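Gripper faults on the Sinaga arm - your questions

Why does my gripper keep dropping things halfway through a run?
Nine times out of ten it's the finger, so start there before you go blaming the software (I blamed the software for a fortnight). Mine let go on 21 of 143 picks, and every one of those was logged as a good grasp, which drove me up the wall!

What does a worn finger look like?
Check the tape first. If an edge has torn or started to lift, the surface isn't even any more and smooth packets can slide. Have a look where the tape meets the dark housing too. 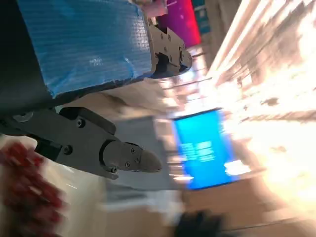

Page last changed: May, 7:20 pm

The blue tape on mine has little creases and a torn edge that's come up slightly, down near the housing. Easy to miss if you only ever look at the fingertips.

Can I just press the edge back down?
You can, but I wouldn't. I tried it and got 20 minutes out of it. Peel the lot off, clean the finger and put on a fresh strip.

Do I need to cut the power for that?
Yes please! Hit the stop, then switch off at the wall. Hakim Hutapea had his thumb between the fingers when the Nindmont controller came back up and re-homed itself - bruised nail, very colourful language.

Should I check the screws as well?
Go over the ones in the fingers and the bracket while you're in there. Snug, no gorilla business.

It's still dropping things. Now what?
Run the Binarano grip test 7 times with the same object and save the log. If the force reading jumps about on a fresh strip, I'd look at the cable next.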